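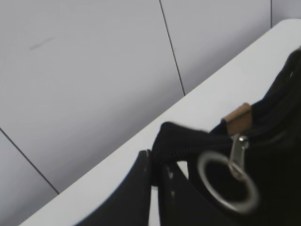 The Second Trailer

The first trailer for Gredevine had gone badly. It showed the monster for nine seconds, and in those nine seconds people decided it looked like a wet sofa. Ashraful Cassim had built the monster. He read 400 comments on the train home and then turned his phone off.

The second trailer was due out on Tuesday at six in the evening. The studio, Arrieta, had asked everyone who worked on the film to come in and watch it together. There were sandwiches. Ashraful took one and stood at the back by the coats.

"They've used more of it," said Ragnvald Solberg, who had cut the thing. "I should warn you."

"How much more?"

"The bridge. And most of the harbour."

Ashraful had spent 27 weeks on the harbour. The monster came up out of the water at night there, and the suit had needed a new back because the old one soaked up the tank and nearly drowned the man inside.

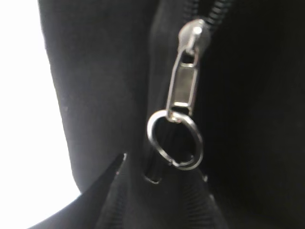 He had sewn the last of it himself at four in the morning, with the radio on, and gone straight to set without washing.

The lights went down. There was the city, the girl running, the general saying his line about the sea. Then the harbour. The water moved and the monster stood up in it, slowly, with its head down, and somebody near the front stopped chewing.

It was on screen for 20 seconds. Ragnvald had taken the music off it, so all you heard was the water running down.

When the title came up people clapped, as they would have done anyway. Ashraful put his sandwich on the windowsill and went out to the stairs to look at his phone. There were 70 comments already. The first said it still looked like a sofa. The second said that it did, but that they wouldn't want to be in the water with it.

He read that one again. Then he went back in, found Ragnvald by the tea urn and asked him who had decided to lose the music.

"Me," said Ragnvald. "Do you mind?"

"No," said Ashraful. "Is there any more of the egg?"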